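18 Nov 2021

Draft 3 - Sport & Community unit, final report. Group of three. Word count is over, will trim if told to.

# Getting Goalball Off the Ground at a Regional Campus: the Bimodberg Trial

## 1. What we set out to do

Our unit asked us to look at access to a sport of our choice. We picked goalball. Reasons were partly practical (one of our group has low vision and already knew the rules) and partly because there's no regular session anywhere near Bimodberg. Nearest club is Esberg, which is a long drive and no bus back after training finishes.

Question we settled on: what stops a small club or campus from running a goalball session, and how much of that can be fixed without much money?

We started with a bigger question about all disability sport in the region. Too big. Our marker said so in March and she was right, we cut it down.

## 2. Quick background on the sport

For anyone who hasn't seen it. Three players a side on court. Everyone wears eyeshades so that players with different levels of vision are on equal terms. The ball has bells inside and is rolled or bounced hard at the other team's goal, which runs the full width of the court. Defenders listen, then throw themselves sideways along the floor to block. Court is 18 metres by 9, same footprint as volleyball. Lines are marked with string under tape so they can be felt with fingers and feet.

The crowd has to keep quiet while the ball is in play. This matters a lot more than we expected, see section 5.

## 3. Method

- Read what we could find on starting up new clubs (reference list is with the cover sheet)
- Talked to people at the Esberg club, on the phone and then at training
- Ran two come-and-try sessions in the campus gym
- Short survey after each session, large print or read aloud, participant's choice
- Kept a log of costs

Ethics approval was for adults only so we had to turn away a few school groups who asked. That was a shame. A school cohort would of been the obvious next step and we've put it in the recomendations.

We didn't record anyone's diagnosis. People could tell us if they wanted to for coaching reasons but it isn't in the data.

## 4. Costs and equipment

Budget from the student union was $500. Went fast.

**Balls.** A proper ball was the single biggest item. We bought one and borrowed one from Esberg. Tried a basketball wrapped in a plastic bag as a cheap option, because a few of the guides suggest it. Fine for a warm-up rolling game. Useless for actual play, the bag tears and the sound isn't steady enough to track.

**Eyeshades.** Started with ski goggles from an op shop, lenses taped over. Light got in around the nose on most of them. Switched to proper eyeshades from Cenine, with gauze underneath for anyone whose pair didn't sit flush.

**Pads.** Knee and elbow pads, borrowed from the volleyball club. Hip protection is the gap. Beginners land on the hip again and again because they dive late. We had nothing for this in session one, and in session two people wore padded bike shorts if they owned them. Should be on any shopping list.

**Tape and string.** Cheap but used way more than planned. Gym staff wanted everything lifted the same night so no reusing it.

**Goals.** Didn't buy any. Used benches on their sides with mats in front. Noisy when the ball hit - actually helpful as players knew straight away it was a goal.

**Venue.** Free for us as students. An outside club would pay the community rate, and that's the cost most likely to sink a new group over a season.

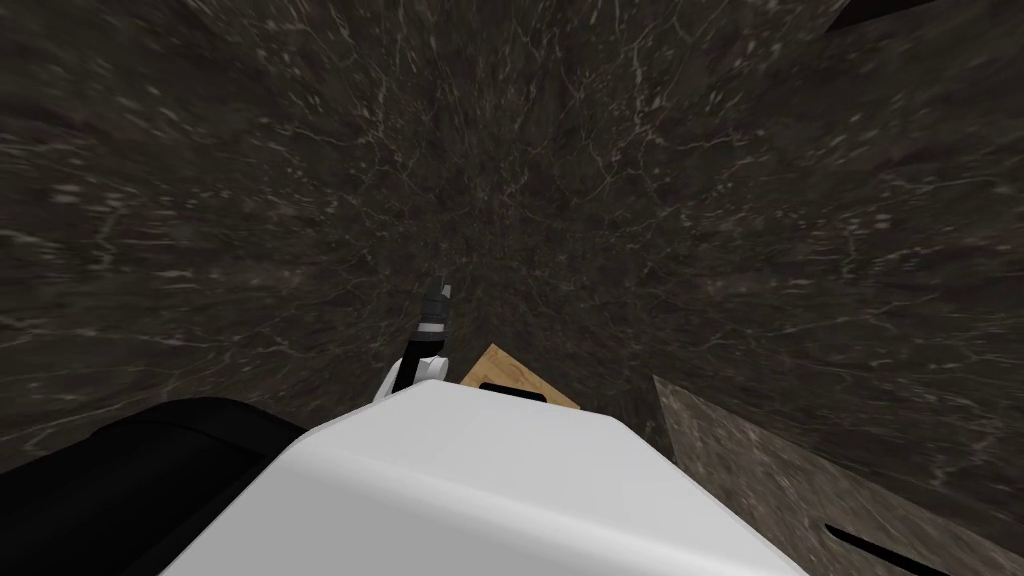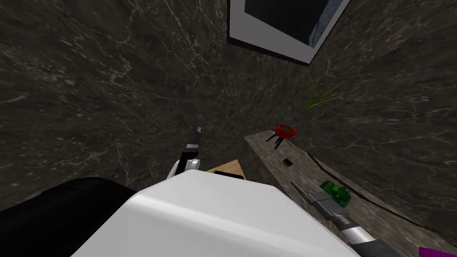
## 5. What happened at the sessions

### Session one

Ran late. Taping the court took almost 2 hours and we'd allowed half that. Tape wouldn't stick where the floor had just been mopped, so one side line got done twice.

Format was: orientation walk around the court, warm-up, rolling in pairs, blocking drills on mats, then short games. We should have skipped some of the drills. Survey comments said the games were the best bit and came too late. Fair.

Biggest problem was noise. The gym has a shared wall with the weights room and every dropped bar came through. Ventilation fans as well, a constant hum at the north end. Defenders at that end said they picked up the ball much later than at the south end. We swapped ends more often to even it up but it's not a fix.

Second problem was us. Too many people giving instructions at once. If you can't see who is speaking and two people are calling your name from different sides, you just stop moving. One participant told us this quite bluntly.

### Session two

Changes made:

- one voice only on court, everyone else silent unless it was a safety call
- fans off for the games, doors open in the breaks instead
- booked when the weights room was closed for cleaning
- court taped the night before (with permission, took some asking)
- games started straight after orientation and a quick warm-up

Much better. Play flowed, rallies were longer and people stayed on afterwards to ask about joining something. Sighted participants who came along as friends also said they'd play again, and a few of them were noticeably worse than the regulars, which went down well.

Referee calls still need work. We used a whistle plus the standard calls, but our ref was learning from a printout and kept forgetting "quiet please" before restarting play. Esberg have offered to run a basic officials night.

## 6. Survey themes

We aren't giving percentages, group was too small for that to mean anything. Themes that came up in both sessions:

**Transport.** By far the most common. Several people said they'd come weekly if they could get home. The 500 bus stops near the gym but the last one leaves before most evening bookings finish. Taxis are subsidised for some people, not all, and it adds up.

**Finding out about it.** Posters did basically nothing, which in hindsight is obvious for this audience. Word of mouth and a spot on community radio did the work. Our online sign-up form also had unlabelled fields so screen readers read out "edit text, edit text". Someone emailed to tell us. Fixed it the same day but we've probably lost people before then.

**Confidence.** People worried about getting hurt or being the worst one there. Orientation walk helped. Being able to feel the court lines before putting the eyeshades on helped more, according to the comments.

**Mixed sessions.** Split views. Some liked having sighted friends play. Others wanted at least part of the time kept for blind and low vision players so they weren't, in one person's words, "the excuse for somebody else's fun day". We think this is a really important point and didn't plan for it at all.

## 7. Comparison with Esberg

Esberg has run for nine seasons. What they have and we don't:

- a permanent storage cage at the venue
- string lines on a roll-out strip, so set-up is far quicker
- a car pool roster, run by phone tree and not by app
- two trained referees
- a small yearly grant from the Yüksel Fund, which pays the hall hire

Car pool seems to be the thing holding it together. They told us that in the season it lapsed, numbers dropped off and took a long while to come back.

What they don't have is younger players. Most joined as adults and they'd like a link to a uni or a TAFE. So there's something in it for both sides if Bimodberg starts as a branch of Esberg and not as a separate club. Would also sort out insurance, because we'd be covered under theirs. Needs checking with the state body before anybody relies on it.

## 8. Limitations

- Two sessions isn't a season. No idea about drop-off over winter
- Participants chose to come, so we didn't hear from people who were put off altogether
- One of us plays already and one of us was keen before we started. Not neutral
- Noise at the north end was judged by ear, we never got hold of a sound meter
- Survey was done straight after play when everyone was in a good mood

## 9. Recommendations

1. Start fortnightly, as a branch of Esberg, in a slot when the weights room is closed
2. Set up the car pool before the first session
3. Spend first on hip protection and eyeshades, borrow the second ball for as long as Esberg can spare it
4. Keep the first part of each session for blind and low vision players, then open it up
5. Make a roll-out line strip (we have the measurements, happy to pass on)
6. Have the sign-up form tested with a screen reader before the link goes anywhere
7. Apply to Yüksel for hall hire in the March round
8. Get approval sorted for under-18s and go back to the schools who asked

## 10. Still to do before hand-in

- Cost log to go in as Appendix A, totals need re-adding
- Appendix B survey questions, large print version as well as the normal one
- Check whether the Cenine invoice had postage on it or if that was separate
- Return the knee pads to volleyball!!
- Page numbers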